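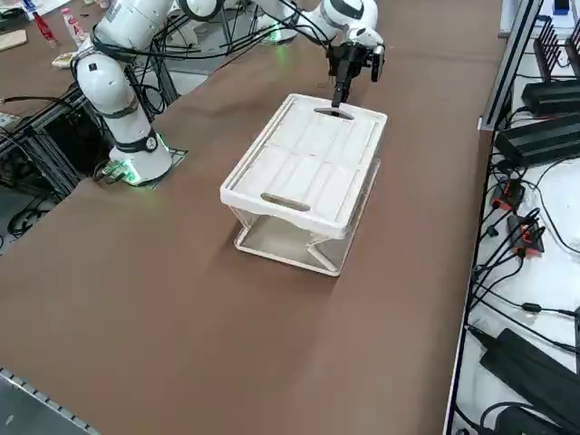 Old family papers and keepsakes: quick tips

Filed under: Home & Attic > Heirlooms

Got a box from grandma's attic? Letters, medals, discharge papers, a flag maybe. Do these first, read the rest later.

Wash hands, dry them well. No lotion. Skip cotton gloves for paper, they snag.

Paper clips and rubber bands off. Rusty staples too, slide a bit of stiff plastic under the legs and bend them up slow. Don't yank.

Unfold letters once and leave them flat. If a fold fights back, stop. Let it sit a day or two out of the sun and try agian.

Pencil only. Soft one, on the back, light hand. Names, places, anything your aunt remembers. Ink goes through.
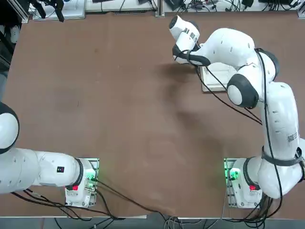
White tray, flat on the tabletop.

Brass and medals

Leave the polish alone. Every rub takes off a little metal and the engraving goes with it. Soft dry brush, then a clean cotton cloth. Ribbons don't get wet, ever. Wrap each one by itself in acid-free tissue.

Newspaper clippings

Keep away from everything else, they stain whatever they touch. Own folder. Scan at 300 dpi, more if the print is tiny. I did 139 clippings on a Wednesday and my back knew it, so split the job up.

Where to put it all

Closet shelf in the part of the house you live in. Attic too hot, basement too damp, garage is both. Off the floor at least 3 inches in case of a leak. I use Pellix folders, the plain ones, any acid-free kind will do. Don't pack tight. Write a list of whats in each box and keep the list someplace else.

Check once a year. June works for me. Looking for bugs, musty smell, brown spots.
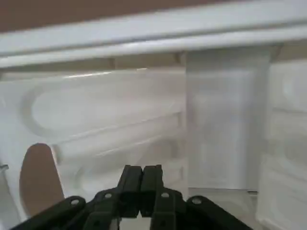 Laurențiu Rusu wrote in to say tape is the worst of it: "Never mend a torn letter with clear tape. Mine went yellow and pulled the ink off. Put the torn one in a clear polyester sleeve and leave it be."

Print this page | E-mail to a friend

Related tips
Getting the musty smell out of old books
Framing a flag without glue
Old photos stuck to glass
Labeling quilts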